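About the Preden Robotics Club

Preden is the robotics club of Brerker Technical College. We meet in the evenings in the basement of the engineering building, from 6 p.m. until the building closes. Any enrolled student can join, in any year and any program. We have members from mechanical engineering and computer science, and also from nursing, furniture design and accounting.

What we work on

The club started out building small wheeled robots for line-following races. We still run one race each December, and new members usually build their first robot for it. Most of our time now goes to household tasks: picking up ordinary things, putting them where they belong, and leaving them in decent shape. It is slow work. A job a person does without looking can take us a whole term.

Our current project is called Nunine. The aim is a robot arm that can tidy an entryway, starting with the shoe rack. Shoes are hard for a gripper. They bend, they come in pairs, and a soft knit sneaker has to be held differently from a stiff one. Slippers are worse. The project team keeps a notebook of every attempt, and the last entry at the time of writing is number 287. Some of those entries are one line long.

A second group works on packages and flat items – boxes, sleeves, folders – and shares the arm time with the Nunine team. The schedule is on the door.

How the club is organized

Our faculty advisor is Ragnheiður Hedegaard, who teaches control systems at the college. She signs off on safety training and purchase requests, and she is in the lab most evenings. The students run everything else. Each project has a lead, a software person and someone in charge of parts. Roles change at the end of each school year.

Every new member does the safety session before touching the arm. It takes one evening. After that you pair up with an older member for your first month. You do not need to know how to program. If you want to learn, we teach Python in the first half of the fall term, and you can borrow a laptop from the cabinet.

Competitions

Each spring we send a team to the Czerwiński Cup, a student contest in home robotics. Teams get a set of chores and a fixed time to finish them. Last year we scored 172 points out of 300, up from a first try that we would prefer to leave off this page. Most of the lost points were for dropped items. The travel team is picked by the project leads, and members who have kept up their notebook entries go to the front of the line.

Dues and equipment

Dues are $20 a term and cover snacks, batteries and printing filament. The college pays for motors and electronics. We take donations of shoes in any size, as long as they are clean and you have both of them – leave them in the bin outside Room 2075.

At work in the lab
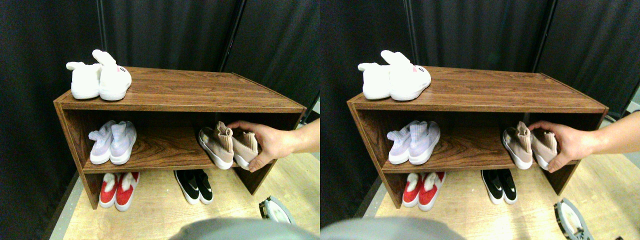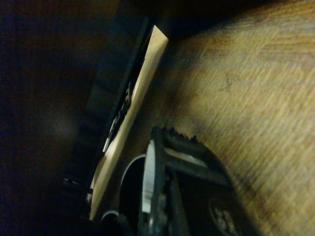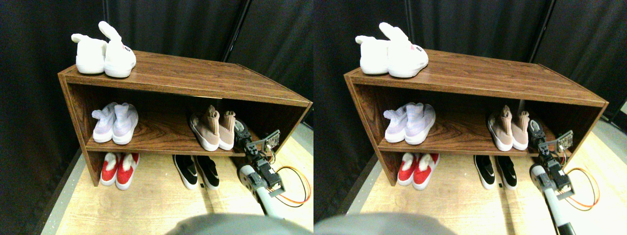
Top and bottom: the Nunine shoe rack. Middle: the gripper up close.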